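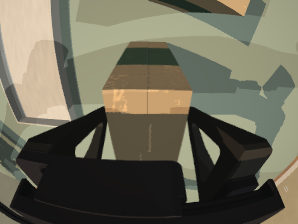 4.3 Running a box pick in simulation

Follow these rules each time you test a pick in Ivum before it goes to the Plarnenport cell. They apply to two-finger grippers only.

1. Load the Fekska scene and check that the box size matches the part sheet.

2. Center the gripper on the box. Both fingertips should be level with the side faces before you give the close command.

3. Set the closing speed to 100 and leave it there for the first run.

4. Close, lift and hold. Save the log before you reset.

5. Repeat with the neighboring box turned at an angle. Do not delete it to get a cleaner path.

CAUTION: Do not judge clearance by the wrist view alone. The wide lens bends straight edges near the border. Use the distance readout.

NOTE: Shadows stay on for all test runs -- a pick tuned without them must be run again from step 1.

Error 251 means a finger touched the box before the close command. Back off and return to step 2. If it comes up again, send the log to Wilfredo Macaraeg.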